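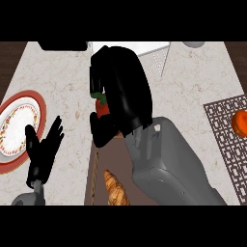 4.2 Retirement from the national team and later club form

The club records covered 24 handball players who stopped playing for their country while still under contract at home. Most gave the same reason in their interviews: too many matches and too little rest. Players at Bloxham and Nivville had the heaviest calendars, with national team camps often running into July.

We compared each player's time on court in the two seasons before the decision with the two seasons after it.

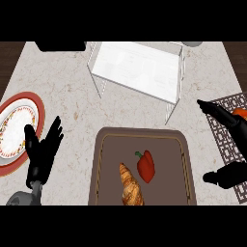

Figure 5. Robot hands over a marble countertop with a plate, a tray with a croissant and a pepper, and a placemat.

Back-court players gained the most time on court, and wingers showed little change. Goalkeepers were harder to judge — clubs tend to share the job between two of them, and a new signing can alter the split at once. We therefore left goalkeepers out of the injury comparison.

Missed matches fell at Skamomen and Bloxham but not at Clurnard, where the coach changed during the period and training became harder. The fall was clearest for knee and shoulder complaints. Age works against any such gain, and we did not try to correct for it here. Several players also moved to a purely defensive role in the same summer, so their minutes before and after are not strictly alike.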